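Home Syllabus Lectures Labs Readings Contact

Robot Learning from Demonstration
Lecture Notes, Unit 2: Collecting Demonstrations by Hand and by Remote Control
Course staff: Yolanda Sorensen (lectures), Matvii Melnychuk (laboratory)

1. Two ways of showing a task

In kinesthetic teaching, the instructor takes hold of the arm and moves it through the task while the joints are free to follow. The recorded joint angles are ones the arm has physically reached. The drawback is that the instructor's hands and body often enter the camera view, and a policy trained on those images may come to depend on them.

In remote teaching (teleoperation), the operator moves a separate device and the arm follows. Camera images stay clear of the operator. The operator loses the sense of touch unless the device returns force, and any delay between command and motion leads to overshoot. Students should expect their first remote recordings to be slower than those made by hand.

2. What is recorded

Each demonstration is stored as a series of time steps. A time step holds the camera image, the arm position, and the command sent. Position and command are different quantities and must be kept in separate fields. When the arm pushes against something, the command may lie well ahead of the position, and that gap carries information about the contact.

The Flarkeo set used in Lab 2 contains 2,748 demonstrations, of which 441 are held out for testing. Do not train on the held-out portion.

3. Choice of task and tool

Tabletop pushing is a suitable first task. It requires no grasp, a failed attempt rarely damages anything, and the goal can be stated in a short sentence.
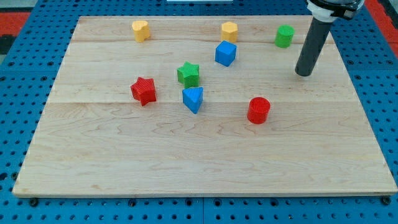
A pushing instruction must identify one object and one outcome. Words that seem sufficient at a desk often fail at the table, and the operator should check the instruction against the blocks before recording begins. "Push the star toward the front edge" is incomplete for a board holding both a green star and a red one; "push the red star" settles the matter. The same care applies to the green and red cylinders, while "the heart" may be used without a color. With a plain rod as the tool, the side on which the tip makes contact largely decides where the block goes, and contact away from the center will turn it. A block standing close to another, as the blue triangle does to the green star, calls for an approach that does not disturb its neighbor.

4. Consistency among operators

Two operators given the same instruction may circle a block on opposite sides. Both paths are valid, but a policy that averages them will drive straight into the block. Dovhaniuk's method, covered in Unit 3, keeps the alternatives apart. For the lab, each pair should agree on an approach and write it down.

5. Laboratory assignment

Record 22 demonstrations by remote control, using the Pletonov interface. Retain failed attempts and label them as failures. Reports are due Thursday at the start of the session in the Flusberg laboratory.

Previous Unit Next Unit Back to Top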